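Home Advice Moving In Kitchen Workshop Garden Contact

Settling Into an Older Country House: Kitchen and Workshop Guidance for New Owners 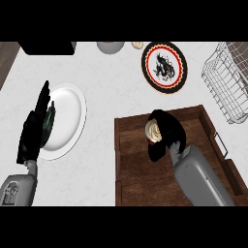
Pale countertop with faint gray veining.

The Clurisstead Householders' Service issues the following guidance to members who have recently moved from a town to a rural property. It covers the first weeks in the house and applies mainly to buildings with solid walls, a private water supply or an oil-fired range. Members whose homes were built or fully rewired in the past ten years may skip the notes on electricity.

Before unpacking

Find the main water shutoff, the electrical panel and the fuel valve on the first day, and label each one in permanent marker. In many farmhouses the water shutoff is in an outbuilding or under a flagstone near the back door. Turn the valve fully off and on once. If it will not move by hand, do not force it with a wrench. Ask a plumber to free or replace it.

Leave heavy furniture at least two inches from outside walls. Boxes of books, linen and paper should go upstairs or on pallets until the house has been through one wet month.

Kitchen

Run every cold tap for several minutes before drinking from it. Where the supply comes from a well or spring, arrange a laboratory test and use bottled water until the results are in. Keep the report with the house papers, as a future buyer will ask for it.

Wipe stone counters with warm water and a small amount of dish soap, then dry them with a clean towel. Vinegar, lemon juice and bathroom descalers will etch marble and limestone. Oil marks may be treated with a paste of baking soda and water, covered overnight and lifted off with a plastic scraper. Test the paste first in a corner behind the toaster or bread box.

Pantries on a north wall often stay cool enough for root vegetables well into spring. Store potatoes in paper sacks, away from onions. Flour, rice and oats belong in glass or metal containers with tight lids. Mice will chew through plastic in a single night.

A range that has stood unlit should be serviced before use. Have the flue swept at the same visit and request a written certificate. Several insurers will not pay a claim without one.

Workshop and outbuildings

Damp is the chief enemy of tools. Hang saws and chisels on a board fixed to battens, leaving a gap behind it for air. Coat bare steel lightly with machine oil in the fall and again in January. A 40-watt tubular heater under the bench will keep most small workshops above the dew point, provided the door closes properly.

Old paint cans, weedkiller and unmarked bottles left by a previous owner should not be opened or poured away. Set them upright in a tray and take them to the county collection point. The Stukelach site accepts household quantities without an appointment and closes at 4 p.m.

Extension cords must not be used as permanent wiring. If the outbuilding has no supply of its own, obtain a quotation for a buried cable. Members on the Hendriks side of the valley should allow extra for rock, and one recent run of 70 feet cost $2,064, including the trench and a new breaker.

Power cuts

Keep a flashlight on each floor and one in the vehicle. Fill two large pans with water when a storm is forecast if the well pump runs on electricity. A closed full freezer will hold its temperature for up to 48 hours, and a half-full one for half that time. Portable generators are to be run outdoors only, well away from windows and doors.

Further help

Printed copies of this guidance, with a blank page for recording valve positions and service dates, may be collected from the Bralen office. Questions on wells and ranges should be addressed in writing to Þórey Bergmann, Household Adviser. Please include the approximate age of the house and the type of fuel used.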